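Service Machines in Daily Work
Handout 3: Can a machine do the laundry yet?
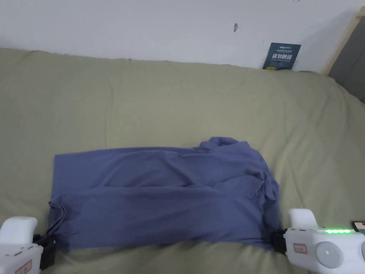
Last week we looked at the washing machine, which is a very old success of automation. The drum turns, the door stays locked, and the machine needs to know almost nothing about the clothes. Today we continue with the part which comes after washing. Folding is still done mainly by people, at home and also in most laundries.

Why is cloth difficult?

A cup has one shape. If the machine finds the handle, it knows where is the rest of the cup. A shirt has no fixed shape. When you lift it by two corners, the middle hangs down and a sleeve can hide under the body. In robotics we call this a deformable object. Please learn this term, it will come back in the exam.

A bed makes the task harder than a table does. The mattress gives way under pressure, and the sheet can be caught together with the garment. A gripper with two jaws does not feel well how many layers it is holding. A person feels this with the fingertips and corrects it without thinking.

Two cases for discussion

Case A. The hotel laundry Girnero in Prisbridge handles about 3,000 towels in one shift. Towels are flat, rectangular and nearly all of the same size. The folding line there works from six in the morning, and one worker feeds it by hand. The shirts of the staff go to a separate table, where they are folded by people.

Case B. The Hayat project tried to fold mixed clothing with two arms. The team first collected 100 demonstrations of one T-shirt, and later 1,000 demonstrations with different garments. The result with the first T-shirt was good. With a collar or a thick hem the arms often stopped halfway, and the operator had to start again.

Compare the two cases before the seminar. In Case A the work was arranged to suit the machine. In Case B the machine had to accept the work as it was. Which one is closer to a household?

My own opinion for the moment: on the shop floor yes, if the pieces are all alike. In the bedroom, only slowly and with somebody near.

For the seminar

Read the Noltach report, chapter 3, without the appendix.
Fold one shirt at home and write down each time you change your grip.
Bring your notes on paper.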